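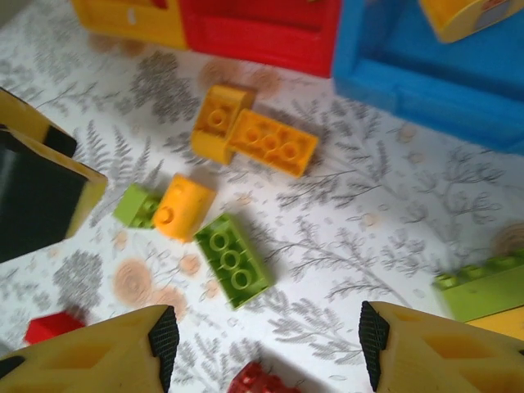 Hiba Hattar wrote in after the last version of this guide to ask whether she could skip the sorting part and just tip all the big bricks into one tub at the end of the day. You can, Hiba, and for a year I did exactly that. Then I got tired of digging for a green brick with a kid breathing down my neck, so the sorting stays in and I've moved it up to Section 3, where people will see it.

Section 3. Setting up the table and sorting by color

I'm assuming you've already washed the bricks (Section 2) and that they've had a night to dry. The chunky preschool kind hold water up inside the tubes longer than you'd think, and if you box them up damp they get a smell. Give one a shake next to your ear if you're not sure.

What you need

A table you can reach across without climbing on it
A cloth
One open container for each main color
The bricks

Any cloth will do. I like a pale one with a quiet pattern, leaves or ferns or something like that, because the bricks show up nicely against it and the crumbs don't (sorry, but it's true). My first one was a Perkis oilcloth and it was so slick that everything slid into my lap. Plain woven cotton is much better.

For containers, match the color to the bricks if you can. Kids who can't read a label can still see that blue goes in blue. I bought a set of Ralico trays for mine, but cake pans with a square of colored paper taped inside work just as well, and I used those for months.

Setting up

1. Clear the table and spread the cloth. Pull it flat at the corners. A wrinkle under a tall stack will tip it over every time.

2. Put the containers at the back, side by side, with the open side up. Leave the whole middle of the table free. I used to put them in front, and all that happened was that my sleeves dragged bricks off the edge.

3. Pour the bricks out slowly, a small heap at a time. Don't empty the whole tub! You want one layer, with cloth showing between the pieces.

4. Pull apart anything that's still stuck together. If two bricks won't budge, wiggle them along the long side. Please don't use your teeth, and please don't let anybody else use theirs.

Caution: Keep knives and screwdrivers away from stuck bricks. I scratched up a perfectly good yellow one that way and nearly did the same to my thumb.

Sorting

5. Start with whichever color you see most of. It thins the pile out fast and gives you room to work. On my table that's nearly always yellow.

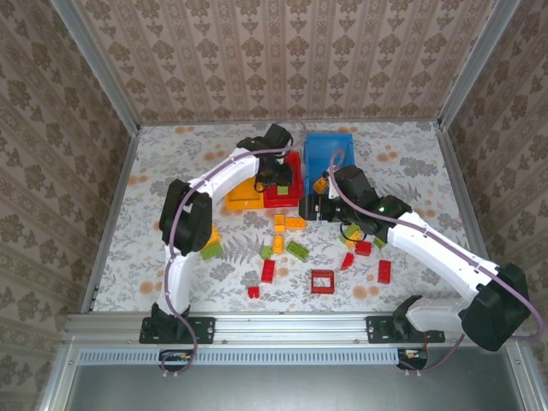
6. Move on to the next color, and don't fuss over which way up a brick lands. Upside down, on its side, it's all the same in the tray. You can line them up pretty later if that's your thing (it is my thing, I admit).

7. Decide now what to do with the in-between shades. Lime green and regular green go together at my house. Yellow and yellow-orange go together too, or we'd be there until bedtime.

8. Set the odd pieces to one side as you come to them. I mean the rounded ones, anything with a picture or a label printed on it, and the big molded parts that don't look like bricks at all. They get their own box in Section 5.

Note: If a brick ends up in the wrong tray, leave it until the end. Stopping to fix every single one drives everybody crazy, and a last look through each tray takes no time.

9. When the cloth is clear, pour out the next heap and go again from step 5.

If you're sorting with kids

Give each kid one color and one tray, and let them trade halfway through. Haruto Wada swears by a kitchen timer, and I've tried it – it's great with the older ones and a disaster with mine, who threw bricks at the trays to beat the clock. Try it once and see what you've got on your hands.

Caution: Big bricks are fine for little hands, but other things end up in the tub with them. I've found beads, a coin and half a crayon. Check the heap before anyone small sits down.

Putting the trays away

10. Don't fill a tray past the rim. Bricks piled up in a hill come down as soon as you lift.

11. Carry one tray at a time and slide it straight onto the shelf. I keep mine on a low Prevetti bookcase, second shelf up, where the kids can pull them out themselves.

12. Pick up the cloth by its corners and shake it outside. Check the floor under the table before you do, and under the chair cushions as well. There's usually a brick down there, and mine is usually green.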